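Home | Tips | Kitchen | Workshop | Laundry | Ask Me

Lighting a Big Old Room Without Losing Your Mind (or Your Eyesight)

So a bunch of you wrote in about lighting for shared workrooms, hobby rooms, church basements and the like, and I have opinions! I spent 14 years running a mending and fix-it group in Mansilla, and I think I got more complaints about the lights than about the coffee, and the coffee was bad.

First thing, clean your tubes before you buy anything new. Switch off, let them cool, take them down and wipe them with a barely damp cloth (dry them well before they go back up). Dust on a tube sits there for years and you stop noticing. Elba Garrido did hers over in Cidstead last March and called me up to ask if the tubes always looked like that.

Then go look at where the daylight comes in. Daylight is the best light there is for matching thread or paint, so give the window end to the people who need color, and let the sanding and gluing crowd have the rest. Wash the panes inside and out, and trim back any bushes that lean on the glass. I leave some greenery because I like looking at it while I sew.

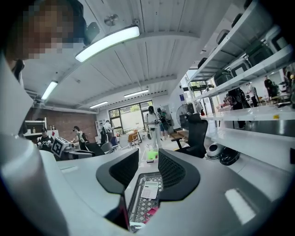

Long fluorescent tubes are fine for a room with a crowd in it, but they're flat, and when you stand at a table your own head throws a shadow right where your hands are. Clamp lamps fix this. Put yours on the side opposite your working hand - left side if you're right-handed - and keep it low enough that the bulb isn't in your eyes.

A white ceiling helps more than you'd think. If yours has beams, paint them white too, and use flat paint so you don't get glare off them. Brick I leave alone! It soaks up light, sure, but once you paint brick you're painting it forever. A white shelf against it brightens that side up a little and gives you a spot for the small stuff that wanders off.

If you've got a ceiling fan or vent, vacuum the blades with the brush end while you have the ladder out. I put an old pillowcase over each blade of my big one and pull the dust off into it. Works great on the wide blades, not so much on the tiny ones, so use a paintbrush there.

Next time I'll get to extension cords - Santino Herrera sent me a good question about those and I still owe him an answer.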